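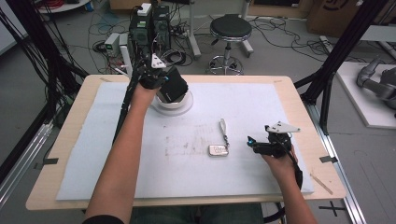
**Figure 3.** Two-handed collection with hand-held grippers at a foam-covered table; the left gripper holds a black object at a white bowl.

### 4.2 Equipment budget

We planned purchases per station and set the target at 400 usable episodes per week. Hand-held grippers were bought in pairs, with six pairs ordered in April and one kept as a spare. Quotes from Tretwood and Musia differed mainly in cable length and repair terms. We chose Tretwood for its shorter repair time.

Foam sheets and tape (Figure 3) were charged to consumables. Small objects and bowls were bought locally under a single line of $611. Cabling was underestimated in the first plan: replacement cables took up nearly 53 percent of the maintenance line, and Layug and Engström moved them to a separate line in the revised plan. Floor rails and posts were treated as fixed costs and are left out of the per-episode figures in Section 5.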